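Teaching a Two-Armed Robot to Fold a Cloth: A Walkthrough for Club Members

Posted July 6, 2024, by Brynhildur Mikkelsen, Namby Robotics Club

Welcome back, everybody! So many of you asked for a written version of the cloth folding sessions that I finally sat down with a pot of tea and did it. This page is meant for members who have already been through the safety talk and have driven the arms at least once with Arnar Ravn at your elbow. If you haven't done that yet, come to an evening session first – we really do love new people, and you'll be driving before you know it.

The folding task is our entry for the Ludutis student challenge in November. The rules give each team one small cloth, two arms and three minutes. It sounds like nothing at all, and then you try it, and you find yourself at nine in the evening arguing with your best friend over which corner is a corner.

What you need

One light blue practice cloth from the Tostura box
The long table with its black cover on
The two-arm robot, powered up and homed
A partner (please don't do this one alone)
The session notebook and a pen that works

Step 1. Get the table ready

Pull the black cover as flat as you can. It will never be perfectly flat, and a few creases are fine, but a big ridge under the cloth will throw off your grip height and you'll spend the whole session wondering why. Lay the cloth near the front and center, where both hands can get to it without stretching. I like to start with it already folded once, which makes a thicker edge and is much kinder to beginners.

Step 2. Bring both hands in low and slow

Move the left and right hands to opposite edges of the cloth, with the fingers open. Take your time here! Everyone wants to rush in, and everyone ends up pushing the cloth across the table like a snowplow. One of you drives and the other one watches from the side and calls out the height.

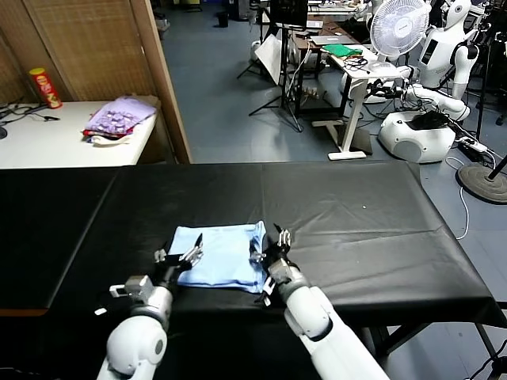
Left hand open over its edge of the cloth, right hand at the other edge where the fold bunches up.

If the fabric bunches under one hand, don't panic and don't yank. Stop, open the fingers, go up a little, and come down again slightly farther out. A bit of bunching is all right as long as you can still tell which layer you're holding. My own rule is that if I have to guess, I start over.

Step 3. Close one hand, then check

Close the left hand first and leave the right one alone. Wait for the grip reading to settle in the Eskildsen panel before you do anything else. We saved the closing speed at 21 for the whole club, so please leave that number where it is, even if it feels slow to you. Arnar tested it over 173 tries last winter, bless him, and he has the notebook to prove it.

Step 4. Lift a little and clear the other hand

Now raise the left hand just enough to get the cloth up off the cover. You don't need much. While it's up, move the right hand away with its fingers spread, so it's ready to come back for the loose end. This is the part where people forget they have two arms and drive one of them into the other, so say your moves out loud to your partner. It feels silly for the first evening and then you can't imagine working any other way.
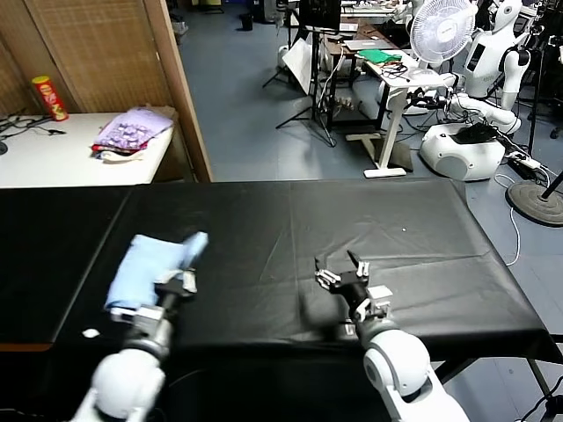

Step 5. Bring the loose end over

With the left hand holding steady, bring the right hand back to the free end and take hold of it. Carry it across in a low arc and set it down on top of the rest. If you fly too high the cloth swings, and then it lands wherever it pleases. Open the right hand first, then the left, and back both of them straight up before you move sideways.

Step 6. Write it down

Put every try in the notebook, good or bad: who drove, who watched, how the cloth started and what went wrong. Even "dropped it, no idea why" is useful to us. Aim for 8 tries in a session and then swap places with your partner.

If you get stuck

When a hand won't close all the way, open it fully and home it again. When the two arms seem out of step, stop the program and come find me or Arnar before you restart. And if the cloth has gone limp and tired from all that handling, give it a shake and get a fresh one out of the box. Used ones go in the wash bag by the door, and I take them home on Sundays.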